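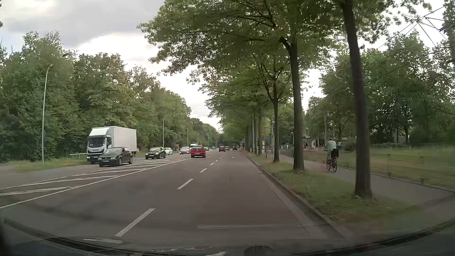 Pavement marking retroreflectivity, Inden test section. Entry for August, begun 7:40 a.m. The purpose of this session was to repeat the July readings on the Wistix waterborne paint and to compare them with the thermoplastic control laid at the Grernuvport yard. Sky cover matters little to the handheld meter, which carries its own light source, but it does affect the visual rating sheet, and the panel should note that daytime contrast scores are to be taken under cloud where possible, as on the divided asphalt road shown, where white lane dashes run ahead under a cloudy sky and a hatched median with diagonal white stripes lies to the left of the outbound lanes. Hatching of that type is scored separately from lane lines on our form (column F).

Calibration. The meter was zeroed on the black block and set against the ceramic standard. First reading on the standard was low. The lens was wiped and the reading repeated, after which it agreed with the certificate. Colleagues are reminded that the wipes are kept in the lower drawer, not in the meter case, where they dry out.

Panels. Wistix panels were cut from the same batch as last month and conditioned overnight in the humidity cabinet. Bead application was by the drop box at the standard gate setting. One panel showed a bare strip along its leading side and was set aside. It is marked with red tape and should not be returned to the rack.

Readings. Wistix, dry, mean of 5 positions: 200. Thermoplastic control, dry: higher on every position, with less spread. Wet recovery was timed from the end of the pour. The Wistix panels were slow to recover and the last position had not leveled off at 18 minutes, when the timer was stopped. The full table is in the Pillai binder behind the July sheets.

Abrasion. The wheel was run to 900 cycles on two Wistix panels. Loss of beads was visible under the loupe from the midpoint onward, chiefly at the outer side of the track. It is not clear whether this reflects the paint or the wheel, which has a slight wobble. The bearing should be inspected before any further abrasion results are reported.

Outstanding:
Repeat wet recovery with a longer cutoff.
Order glass beads, same gradation as before.
Ask Grernuvport for the application temperature of the control; the label is illegible.
Enter column F scores in the shared file.

Cabinet left running. Meter on charge, bench 2.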